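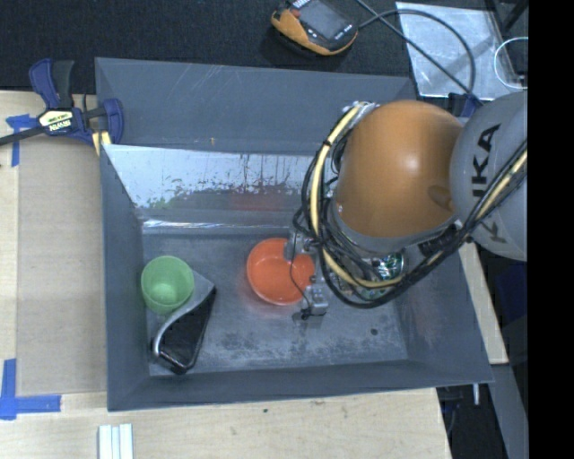

Protokoll der Sitzung des Arbeitskreises Schulweg und Verkehr Soltholm

Ort: Gemeindesaal Soltholm, kleiner Raum
Beginn: 19.00 Uhr, Ende: 20.50 Uhr
Leitung: Sizwe Mabaso
Anwesend: Mitglieder des Arbeitskreises laut Liste, eine Vertreterin der Elternschaft, ein Vertreter der Busgesellschaft Otine, zwei Gäste aus der Nachbargemeinde
Entschuldigt: Bauamt (schriftliche Stellungnahme liegt vor)

1. Begrüßung und Tagesordnung
Herr Mabaso eröffnet die Sitzung. Punkt 5 (Beleuchtung) wird auf Wunsch der Busgesellschaft um die Haltestelle Insaurralde-Platz erweitert. Die Tagesordnung wird mit dieser Änderung angenommen.

2. Protokoll der letzten Sitzung
Unter Punkt 3 muss es "Tempo 30 von 7 bis 17 Uhr" heißen, nicht "bis 19 Uhr". Mit dieser Korrektur wird das Protokoll einstimmig genehmigt.

3. Auswertung der Verkehrsmessung in der Otiner Straße
Das Messgerät hing im Februar eine Woche lang am Mast gegenüber der Einmündung zur Grundschule. Erfasst wurden in Fahrtrichtung Ortsmitte 3.373 Fahrzeuge. Davon fuhren 392 schneller als erlaubt. Die meisten Überschreitungen liegen zwischen 6.30 und 7.30 Uhr, also zum Teil noch vor Beginn der Tempo-30-Regelung.
Die Elternvertreterin weist darauf hin, dass viele Kinder schon ab 7 Uhr unterwegs sind, besonders die der Frühbetreuung. Sie bittet, den Beginn auf 6.30 Uhr vorzuziehen. Ein Mitglied hält dagegen, dass die jetzige Regelung zunächst überwacht werden müsse, bevor man sie ausdehnt. Die Messwerte der Gegenrichtung fehlen noch, das Gerät wird dafür umgehängt.
Beschluss: Der Arbeitskreis beantragt bei der Verkehrsbehörde, den Beginn auf 6.30 Uhr zu verlegen. Angenommen bei einer Gegenstimme.

4. Querungshilfe am Friedhofsweg
Die Stellungnahme des Bauamts wird verlesen. Eine Mittelinsel ist an der gewünschten Stelle nicht möglich, die Fahrbahn ist dort zu schmal. Das Bauamt schlägt vor, den Gehweg auf der Nordseite vorzuziehen und den Bordstein abzusenken. Dadurch entfallen zwei Stellplätze.
In der Aussprache geht es vor allem um die Sicht auf den von links kommenden Verkehr. Die Hecke am Eckgrundstück ragt in den Gehweg. Das Ordnungsamt soll die Eigentümer anschreiben.
Herr Mabaso bittet das Bauamt um eine Skizze mit Maßen bis zur nächsten Sitzung. Ein Beschluss wird bis dahin zurückgestellt.

5. Beleuchtung Radweg und Haltestelle Insaurralde-Platz
Der unbeleuchtete Abschnitt des Radwegs nach Esum ist 700 Meter lang. Die Gäste aus Esum berichten, dass ihre Gemeinde den eigenen Teil im Herbst mit Leuchten ausstatten will, die sich nachts herunterregeln. Eine gemeinsame Ausschreibung wäre aus ihrer Sicht sinnvoll.
Die Busgesellschaft meldet, dass Fahrgäste am Insaurralde-Platz bei Dunkelheit schlecht zu erkennen sind. Zweimal sind Busse vorbeigefahren. Die Lampe am Wartehaus ist gemeldet, aber noch nicht repariert.
Beschluss: Die Verwaltung wird gebeten, mit Esum über eine gemeinsame Ausschreibung zu sprechen. Einstimmig.

6. Fahrradprüftag
Der Prüftag findet an einem Samstag vor den Osterferien auf dem Schulhof statt, 10 bis 13 Uhr. Geprüft werden Bremsen, Licht und Reflektoren. Für Material und Warnwesten stehen fast 2.000 Euro zur Verfügung. Der Termin wird mit der Schulleitung abgestimmt. Wer beim Aufbau hilft, trägt sich in die Liste ein.

7. Verschiedenes
Die Markierung vor der Apotheke ist kaum noch zu sehen. Meldung an den Bauhof durch Herrn Mabaso.
Auf dem Schulparkplatz wird morgens weiterhin in zweiter Reihe gehalten. Die Schule verteilt den Elternbrief erneut.
Anfrage zu E-Scootern auf dem Gehweg am Markt: wird in die nächste Tagesordnung aufgenommen.

Der nächste Termin wird per E-Mail bekannt gegeben. Anträge bitte eine Woche vorher an die Leitung.

Für das Protokoll: die Schriftführung
Gesehen: Sizwe Mabaso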